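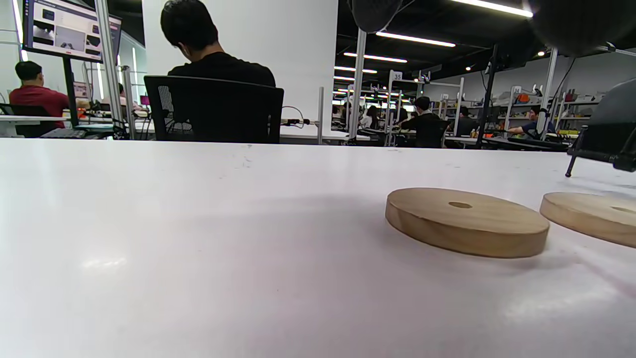

The Plain Round Blank

Bare wood discs are sold by the boxful to people who turn them into something else: lids, press plates, wheels, stool tops for dolls' houses, bases for trophies. They are cheap, they look alike in a catalog, and the differences between a good one and a bad one only become clear after the glue has dried. Osvaldo Aguiar has been buying them for his own small shop for 20 years. His approach to choosing them is methodical and a little slow.

He starts on a flat white surface. A white top shows a gap under the rim as a dark line, where a brown bench would hide it. The disc goes down on one face and is pressed at four points near the edge. If it rocks, it is cupped. It then goes down on the other face, and the test is repeated. Discs that rock on both faces are twisted and go back in the carton.

The center hole comes second. On an unfinished blank the hole is the only reference a fitting has. A hole that is off center gives a wheel that wobbles. A hole that leans gives a handle that leans. Aguiar puts a short length of straight rod through the hole and turns the disc by hand with a pencil held at the rim. The pencil should touch all the way around.

Brito and Ulline both supply drilled blanks in this style. In the last order Aguiar checked in full, from Brito, there were 537 pieces. He will not give a reject rate, on the grounds that it changes with every batch. The batch that arrived in February was fine for flatness and poor for drilling. The one before it was the reverse.

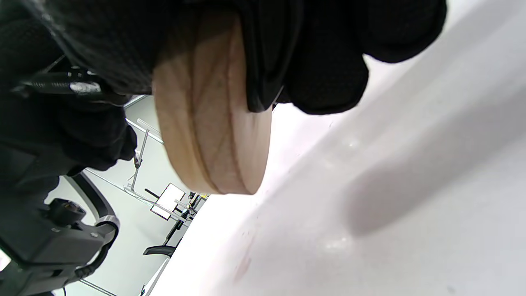 Grain is the part buyers argue over. A disc cut from a flat board has long grain on both faces, and its rim alternates between side grain and end grain as you go around. End grain soaks up finish and goes darker. Side grain does not. The darker lines that curve across the pale face of the disc held up here are pleasant to look at, and they also give a buyer something to compare when two blanks are meant to match. Luana Amaral, who finishes blanks for Vistero, sorts by these lines before anything else. Tight, even lines go to clear oil. Wide or wandering ones go to paint.

Amaral wears thin knit gloves to handle bare stock. Skin oil leaves marks that do not show on raw wood and do show under a water-based finish. She changes gloves when the palms get shiny. Padded gloves are all right for moving stock but make it hard to feel a raised edge, so for the final check of the rim she takes one glove off and runs a clean cloth around the edge. The cloth catches where the wood is rough.

Rims vary more than faces. A fully square edge dents in the carton. A small rounding, put on with a router or by sanding, holds up much better, and most suppliers now do it without being asked. Some discs are glued up from two layers. A two-layer disc moves less with the weather if the layers are crossed, and it will show a line along the edge. A line that can be felt with a fingernail is a glue joint that needs another pass with sandpaper.

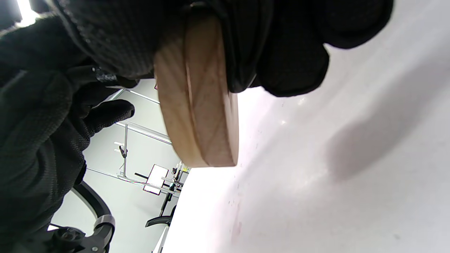 Held by the rim, just clear of the tabletop. The grain crosses the wood on a diagonal.

The handle is a separate purchase. A plain cylinder is the usual choice, and the fit depends on how it is fixed. A screw through the center hole is the simplest method and can be undone. A glued dowel is cleaner and cannot. Malesach sells a handle with a threaded insert already in it, and Aguiar prefers this type for anything that will be picked up all day. He tightens the screw by hand, waits overnight, and gives it a quarter turn more.

A handle changes the way a disc can be put down. Without one, the disc stacks. With one, it either lies on its back with the handle in the air or leans over until the rim and the handle both touch the table.

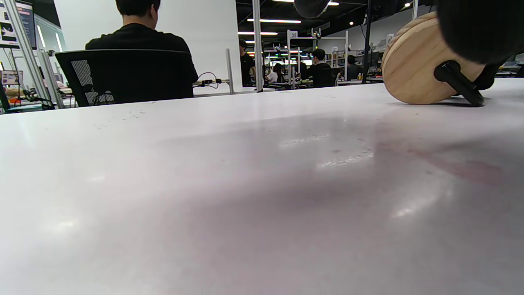

Neither position does any harm for an afternoon. For longer storage the second is a poor idea, as the weight sits on a short stretch of rim and on the joint itself. A shelf with holes bored to take the handles solves the problem. Aguiar built his from a spare board — the spacing is the diameter of the disc plus a finger's width.

Finish both faces. A disc oiled on the top and left bare underneath takes up moisture on one side only, and it will cup toward the dry face as the seasons change. Amaral gives every piece 2 coats, faces and rim alike, and wipes the inside of the hole with a twist of cloth before the handle goes on.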